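Mai 2018 – par Adadness
Classé dans : Maison, argent et autres agacements

La cuisine à 3,251 euros

Le devis de chez Komeo est arrivé mardi. 3.251 euros, pose comprise, « hors adaptations éventuelles ». J'aime beaucoup ce « éventuelles ». Chez Kozma, même linéaire, même nombre de tiroirs, on me demande 689 euros de plus, et le vendeur m'assure que la différence se sent à l'usage. Peut-être. Il n'a pas su me dire à quel usage.

Je me méfie surtout des remises. Les deux magasins m'en accordent une, à condition de signer avant la fin du mois. J'ai la même promesse dans un courrier de l'an dernier.
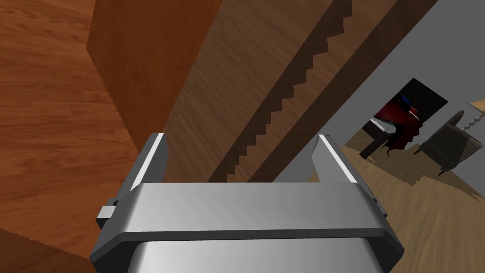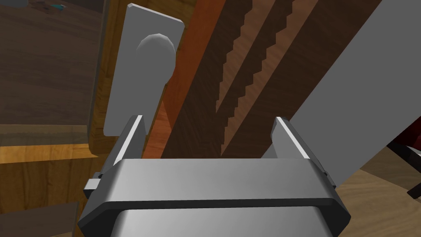
Garder les caissons ?

Un lecteur me suggère de ne changer que les façades. J'ai fait le calcul : environ 300 euros de portes, plus 223 de charnières et de poignées si je cède au modèle Dovside que tout le monde recommande – souvent sans l'avoir monté. Mes caissons ont vingt ans et tiennent debout. L'argument de la « cuisine fatiguée » me laisse assez froid.

Reste l'évier, qui fuit toujours. Je rappelle le plombier lundi et je laisse les deux devis dans leur pochette.

7 commentaires – 2 partages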